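Subject: Re: [chair-repair] Rerkolar sinking under load, cylinder or valve lever?
List: chair-repair
In reply to: Rerkolar sinking under load

> We have a batch of Rerkolar task chairs at the Stundholm office and
> several of them now sink while in use. The worst one drops to the
> bottom of its travel in 30 minutes with a person sitting still. It
> goes up again normally when the lever is pulled.
>
> I have adjusted the lever cable on that one and it made no
> difference. Before I order cylinders I would like to know whether
> the fault could still be in the mechanism. Also, is the Plattner
> cylinder a direct fit, and does anybody have a way of getting the old
> one out of the base that does not involve a pipe wrench? The
> first one I tried is now badly chewed and still in place.

Slow sinking with normal lift is nearly always the cylinder. The gas charge is still there, which is why it goes up. What has failed is the internal valve seal, and gas is passing the piston under load. There is nothing to service inside. Do not open it, drill it or heat it.

You can rule out the lever first. Disconnect the cable at the mechanism so that nothing can touch the release button, then sit on the chair for the same 30 minutes. If it still sinks, order the cylinder. If it holds, the button is being pressed slightly all the time and you need free play at the lever. I set mine to 2 mm, measured at the button. Zero play works when the chair is new and stops working once the cable housing settles.

On fit: the Plattner has the standard taper at both ends and seats correctly in the Rerkolar base. Check two dimensions before ordering. The stroke should be 100 mm. They also sell a longer one under a nearly identical part number, and with that one the seat will not go low enough for a standard desk. The other is the height of the release button above the upper taper. On the early Rerkolar mechanism the lever sits lower, and a tall button will be held down permanently. You will then have a new cylinder with the same symptom as the old one.

For removal, leave the wrench alone. Both joints are plain tapers with no thread, so turning does very little.

Base end: pull the casters, lay the chair on its side, and support the hub on a block with the cylinder free to move. Look for a retaining clip at the bottom. Take off the clip and washer and set them aside in order. Place a drift on the outer rim of the tube, never on the center rod, and strike it with a heavy hammer. Short, square blows work better than hard ones.

Mechanism end: penetrating oil around the taper, left overnight. Then strike the steel housing next to the taper, working from opposite sides. If the housing is cast aluminum, use a pickle fork and go slowly. I cracked one in February by hurrying.

Wipe both tapers dry before assembly. No grease and no thread compound. Sit down firmly once and the joint is made.

Of the 7 I have done this way, one needed a second night of oil. The Ukesau warehouse also stocks casters with the matching stem, in case yours are due.
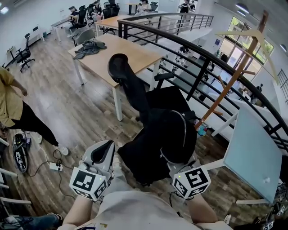 The stem on those is the grip ring type, so pull one of your own and compare it before you order a full set. If the ring has stayed behind in the base, pry it out with a thin screwdriver first, or the new caster will not go all the way in.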